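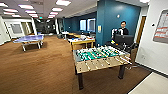 Games end of the floor: foosball and ping pong.

Section 3: Getting the dishwasher going (and keeping it that way)

Right, you've got your swipe card and your desk, so on to the bit everyone ends up asking me about. I wrote this for the Kundholm floor, but the Dudon floor has the same model of dishwasher, so borrow it if you're down there. You'll need a jug, a bag of dishwasher salt, rinse aid, and a tea towel you don't mind ruining.

Before the first wash

1. Turn the water on at the isolating valve. It's a quarter turn, and it's stiff! If it won't budge by hand, leave it and ring Anderson Toledo. Please don't put pliers on it (I did, and I've paid for a new valve).

2. Pull out the bottom rack and unscrew the salt cap. Pour in 600 mL of water, first time only, then top up with salt until it won't take any more. Some water will slosh out, and that's fine.

3. Wipe the spilled salt away from the cap, screw it down firmly and run a rinse straight off. Salt left sitting on the steel will pit it.

4. Fill the rinse aid to the line. I use the Lastel one because it doesn't smell like a swimming pool, but Érica Aguiar swears by Kamel and her glasses come out just as shiny as mine, so suit yourself. 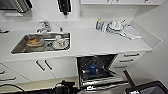

Sink and dishwasher in the kitchen.

Everyday loading

5. Scrape, don't rinse. A bit of sauce is no drama, but rice is, and so are tea leaves.

6. Knives go handle up, everything else handle down. Spin both spray arms with a finger before you close the door. If one catches on a pan handle you'll get a beautiful clean bottom rack and a filthy top one.

7. Pick the 60 degree program for lunch dishes. Eco is lovely for cups but it takes an age, so start that one on your way out the door.

Note: the child lock comes on if you hold Start for 3 seconds. Hold it again to turn it off. This accounts for most of the "it's broken" messages I get before 9 in the morning. 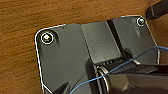 Dark grey plastic panel on a wooden surface.

Cleaning the filter

8. Twist the filter anticlockwise and lift it straight up. Rinse it under the tap with an old toothbrush, then drop it back in and turn until it clicks. No click means it's not seated, and the pump will be chewing on olive pits by arvo tea.

9. While the filter's out, feel around the sump for bits.

Caution: broken glass ends up in there. Wear a rubber glove, and switch off at the wall first.

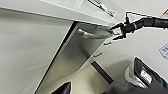
Stainless steel next to the white cabinet side.

Looking after the finish

10. Warm water and a drop of detergent does for steel and painted doors alike. Wipe steel along the grain and dry it with a soft cloth. Scourers, bleach and anything gritty stay in the cupboard.

11. Leave the door ajar overnight if nothing's running. It keeps the seals fresh, and the smell on Monday-ish mornings goes away completely.

If you get an error code, write it down before you reset anything and send it to Anderson. Spare salt is on the bottom shelf of the store room, behind the paper towels.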